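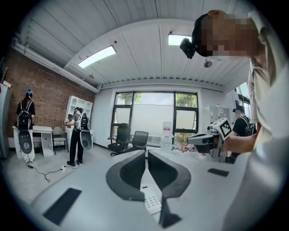
The Clock Is Wrong and It Is Your Problem

Opinion, by Iolanda Moura

I have sat through a lot of talks this year about robot learning, and I can report that the speakers all spend the same four minutes on data. There is a slide with a person holding a gripper. There is an arrow. The arrow goes into a box, and the box has a name with a Greek letter in it, and for the next half hour we talk about the box.

I write the arrow. I have written it for three employers now, and I would like to complain.

The arrow is software. It takes the video from a camera on somebody's hand, the video from a camera on the same somebody's forehead, a stream of finger openings, and whatever the tracker thinks it knows about a black-and-white square on top of the tool, and it turns them into one story in which all of these things happened at the same time. They did happen at the same time. The computers disagree. Every device in the chain has its own idea of what time it is, and each defends that idea with the confidence of a man giving directions in a city he visited once.

At Papadakis, where I work now, a single session involves seven clocks. I know this from the day I sat down to write a diagram for a new hire, Keabetswe Nkuna, and had to ask for a bigger sheet of paper. She looked at it for a while and asked which one was right. I said we had a meeting about that.

The thirty-millisecond shrug

Let me put the usual objection first so we can be done with it. The objection is that a few frames of slip between two cameras don't matter. Learning methods are forgiving, there is noise in everything, and a big enough pile of data averages the trouble away.

I believed this for a good two years. It is a lovely thing to believe, and it lets you go home at five. The trouble is that averaging helps with errors that point in different directions. A late camera is late every time. If the hand video lags the finger signal by a steady amount, then every grasp in the pile shows fingers closing on something they haven't reached yet. Average as many of those as you like. You get a robot that closes early, with very little variance.

Then somebody looks at the robot closing early and says the policy needs more capacity. Money is found for this. Money can always be found for capacity. I once asked for a trigger cable and was sent a form.

The marker is doing more than you think

My second complaint concerns the fiducial marker, that blocky square which looks like a crossword set by someone with a grudge. In most write-ups it gets half a sentence: "Pose is obtained from a printed marker." Obtained! As if you rang down for it.

A marker seen straight on and small is close to the worst thing you can ask for an angle. There are two tilts that look nearly the same to the camera, and a detector working one frame at a time will happily pick one and then the other. On a plot it looks like the operator's wrist has hiccups. The easy cure is to smooth the path, and smoothing does make the plot prettier. It also invents a wrist position halfway between two answers, one of which was correct.

Put the pattern on several faces of a cube and the situation improves, provided your software knows exactly how the faces sit relative to one another. Ours read that from a drawing. The drawing was of a cube. The object was a cube in the sense that a supermarket cucumber is straight. Ruan Radebe measured it properly, put the real numbers in a config file, and half of our "difficult operators" became good at their jobs overnight.

I bring this up because the fix was six numbers in a text file, and it did more for us than the previous quarter's architecture search. I have been asked to stop saying this at lunch.

What we keep and what we throw out

Here I'll use our own figures, with permission, although permission came with a sigh.

In our last big round we recorded 2130 demonstrations. The first version of our checker, which tests whether all the streams agree on when the fingers move, passed 702 of them. The rest were set aside. Two camps formed at once. One said the checker was too strict and should be loosened until the number looked healthier. The other said that the data was bad and should be collected again. Nosipho Mthembu, who had to schedule the collecting, had views on the second camp that I can't print.

Both camps were wrong in a way I find instructive, and I was in one of them. A great many of the rejected recordings were fine. What ailed them was a head camera that stamped each frame when the file was written, which is a bit like dating a letter by when the mailman feels up to it. The delay wandered as the storage got busy. Once we stopped trusting the stamp and lined the streams up by motion instead (when the head turns, the picture turns, and a gyroscope has an opinion about that too) most of them came back.

The code that does this is 365 lines long. It has no Greek letter. It lives in a folder called Trilis, named after a word Ruan misheard, and it has never been on a slide.

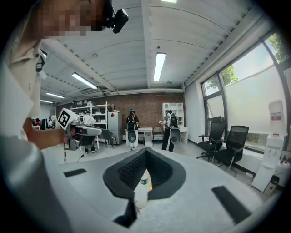
Callgate, 2022-08-15

I started this piece at my own desk and am finishing it in the recording room, where I'd like to make my last point, which is about when you check.

Most of the pipelines I have met do their checking at night. People strap on the backpacks and the head cameras, take up the grippers, and work. The files are copied off. A job runs in the small hours, and in the morning somebody who wasn't in the room reads a log and learns that the left stream has been junk from the first take. By then the operators have gone, and so has any chance of asking what was different.

I can't think of another trade that would stand for this. A baker doesn't post the loaf to a lab to learn if the oven was on.

Our answer is a small tool called Kekent, and before you get excited, it shows a colored dot. Before each take the operator opens and closes the fingers twice and nods. That's the whole ritual. The software looks for the double pinch in the finger signal and in the hand video, looks for the nod in the head video and the motion sensor, and compares the times. Green, carry on. Amber, do it again. Red, get Neusa.

Neusa Coutinho built it, in the gaps between the work she was supposed to be doing. There was resistance. I was told that operators would find the nod silly, and they did, for one morning. I was told that it would slow us down. It takes as long as it takes to nod. I was told, by a person whose salary I have tried to guess, that a proper system wouldn't need it, and that we should wait for one.

The dot has faults, and I'd be a poor advocate if I hid them. It tells you that the streams agree at the start of the take and says nothing of the end. On long takes the clocks drift apart again, and for those we now ask for a second double pinch at the close, which people forget. It was also green for an entire week when a marker had been put on rotated by a quarter turn, since timing was all it checked and the timing was superb. Keabetswe found that one by watching the replay and asking why everybody was holding the tool like a teacup.

She has since added a check for it. It compares the tracked direction of the tool with the way the picture moves in the hand camera, and complains when they differ. It took her two days, plus one more to persuade the rest of us that the complaint was real.

So here is what I want, and I don't think it is much. When you publish a result from data like this, tell me how you lined up the streams and how far off they were after you did. One number per pair of sensors would do. Tell me how many takes you threw out and what threw them out. If the answer is "we did it by eye," write that down. I have done it by eye. I've done it by eye on a train.

And if you run a team, go and find whoever writes your arrow. They'll be near the label printer. Ask them which clock is right, and then leave enough time in your afternoon for the reply. Ours is currently the one in the finger board, for reasons that fill a page and a half in the Trilis readme, under a heading that Ruan has asked me to make more polite before the next release.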